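Ott Lill
Everybody keeps telling me a toaster oven door is a "ten-minute clean." I've got mine in front of me and I don't believe a word of it.

Some background. The oven is a Brurnix I bought used in April. The glass had that brown haze on it, the kind you stop noticing until a guest looks at it a second too long.

First stop was the Tenaten spray my cousin swears by. The label says wipe away in 5 minutes. I gave it 12. It smelled like fake lemons and the haze stayed right where it was.

Then I got the famous baking soda advice. Eighty-one replies under one post, all saying "worked for me!" and not one with a before and after. I'd love to know how many of those people own a toaster oven.

So I'm going at it the slow way. Glass flat on the table, plain dish soap, warm water, soft sponge. Boring, and so far it beats the lemon stuff.
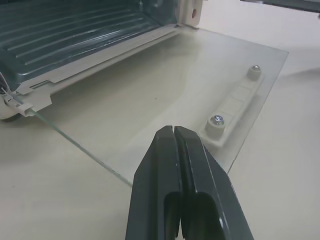 What bugs me is the hardware. Glass is easy to wipe when it's only glass. Put a bracket on it with a screw at each end and now you have edges and gaps where old grease can sit for years.

The guides say "remove all fittings first." Do they? I've seen what happens when you overdo it putting a screw back near glass. I'd sooner work around the thing with a cotton swab and keep my door in one piece.

A guy at Nazari Hardware tried to sell me a Plaltness detailing kit for this. Five little brushes in a pouch. I asked how they were different from an old toothbrush and he said "the angle." Okay.

Also not sold on razor blades. Yes, I know, you've done it a hundred times and never left a scratch. Hold your glass up to a window and get back to me.

And please don't send me the vinegar and foil trick. I tried it on a baking pan last year and got a gray pan that smelled like pickles.

Will I do this every month like the manual wants? No. Twice a year, maybe, and I'll complain both times.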